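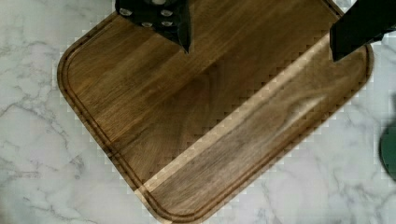
I'd been in the test kitchen at Mondetti for less than an hour when the robot stopped doing anything at all. It had been asked to pick up a chopping board, which as jobs go is not brain surgery, and it had gone down towards the wood very nicely and then just stayed there. No bang, no smoke. A line of red text came up on Venkatesh Namboodiri's laptop and he said a word I can't print.

"Contact fault," he said, when he'd calmed down a bit. "It thinks it's pressing on something."

And was it? He crouched until his eye was level with the worktop, looked for a good long while, and said he couldn't tell. I've thought about that a lot on the train home and since. There were three grown adults in the room, all of us staring at a chopping board, and we couldn't agree on whether a machine was leaning on it.

I should back up. I write about kitchens, mostly, and I'd gone to Henholm because a reader sent me a cross letter asking why I never cover the robots everyone keeps promising us. Fair point! Mondetti rents the upper floor of an old starch works (the date over the door is 1872, and the stairs feel every year of it) and has spent the spring trying to get one robot arm to tidy up after breakfast. Mugs, bowls, the pot on the worktop, all the ordinary clutter. I expected it to be clumsy and a bit sweet. I didn't expect to spend most of the day on one fault.

The fault has a number, 3105, and by the time I arrived everyone was thoroughly sick of it. It trips when the arm feels more push coming back through its joints than it was told to expect. The arm freezes where it is and won't move again until a person has come over, looked, and cleared it by hand. In the week before my visit it had tripped 12 times, nearly always over the chopping board.

Now, a flat board on a flat worktop is a rotten thing to pick up. Try it yourself with your eyes shut. You don't grab it from above, you get your fingertips down to the edge, tip it a little, feel it give and slide your hand under, and you do the lot without thinking. A gripper with two stiff fingers has to be told how low to go. Stop too high and you close on air. Go too low and you're driving a very strong motor into somebody's worktop.

Lavanya Naidu looks after safety for the team and she was the calmest person in the building. She made me stand behind a strip of tape on the floor before she'd talk to me. "I like this fault," she told me. "I'd marry this fault."

Her reason goes back to the winter, when the limit was set a good deal higher. The arm came down on a different board, a thin bamboo one, kept pushing, and snapped it clean in two. One half went across the room at shin height. Orvokki Laitinen, who was nearest, had a bruise for a fortnight and still has the smaller piece on her desk with the date written on it in biro. The limit came down that same afternoon, and 3105 has been turning up ever since.

So there's the argument, and I heard it from both sides over some fairly bad sandwiches. Venkatesh thinks the limit is now so low that the arm frightens itself. Lavanya thinks a machine that frightens itself is welcome to go on doing so until somebody can explain to her, on paper, where the extra push is coming from. 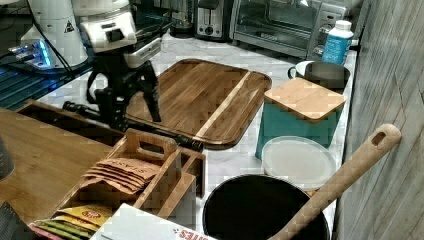

It was Orvokki who got closest to an answer while I was there. She'd been going through the logs and noticed the fault hardly ever came first thing. It came later in the day, when the arm had been working for a while, and she had a hunch it was the cables. They run along the outside of the arm, and when it stretches out over the worktop they pull tight and tug at the joints. The arm can't tell a tug from a shove. As far as it knows, it's met something solid.

She tested this in the least glamorous way you can imagine. She had Venkatesh send the arm out to the same stretch of worktop with the board taken away and nothing under the fingers, over and over, while she sat on an upturned crate with a pencil. On the third go, up came 3105. In thin air! I cheered, which I don't think you're meant to do.

That isn't the same as mending it, mind. They tried more slack in the cables and the next few reaches were fine, but Lavanya pointed out that slack cables can catch on things, and this is a kitchen, with pot handles and spoons sticking out at all angles. She wanted proper clips and a fresh set of tests before anyone so much as mentioned raising the limit. Venkatesh sighed and went to look for clips.

I asked Lavanya whether I'd be able to buy one of these in a few years. She said I could ask her again once it had gone a month without anyone needing to walk over to it. Then she let me come in front of the tape, with the arm switched off, and I picked up the chopping board and put it away.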